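Leone House shared kitchen: yearly safety checklist, with my comments
Checked September 19, 2022

Good morning, all! I went through the list slowly this year, with a cup of tea, and I've written more than the form has room for, so please bear with me.

1. Smoke alarm: PASS
Loud as ever (sorry, upstairs). The battery is fresh, and I wrote the month of the next change, November, on the inside of the broom closet door.

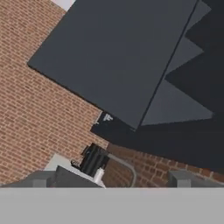

2. Walls and grout: PASS, WITH A NOTE
I'm fussy about walls, as those of you who lived through the damp winter will remember. Grease likes to settle into anything rough, and grease is what carries a small flame farther than it should go. With brick, the pale mortar joints want a soft brush and warm soapy water, worked along the lines, and please no bleach. I'd like us to do this twice a year.

3. Outlets: PASS
Every one tripped and reset with the test button. Dry your hands first, please, and pull by the plug and never by the cord.

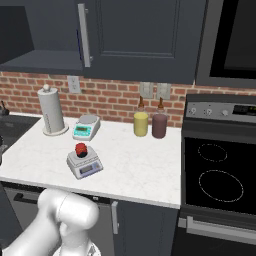
If an outlet ever feels warm, stop using it and leave a note on the Villel board, and I'll call the electrician that same day.

4. Fire extinguisher: PASS
Tag number 1366, needle in the green. The pin was a little stiff but it came out fine.

5. Shelves and cabinets: FIX
One hinge screw had worked loose and I tightened it. Heavy things belong down low, however handy it feels to have the big stockpot overhead.
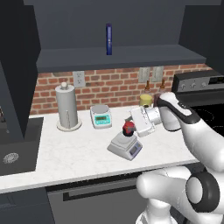 I'd also ask that nothing made of paper or cloth be stored close to the burners, and that includes the nice oven mitts.

6. Stove and power shutoff: RECHECK
The shutoff turns, but it takes more muscle than I'd like. Drevau quoted us $134 to replace it, and I think we should say yes.
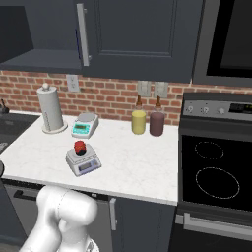 Maksym Zhuravel: I'd say yes too, but could they move the handle forward while they're at it? I can't reach it without leaning over the back burner.

A very good point, and I've added it to the work order.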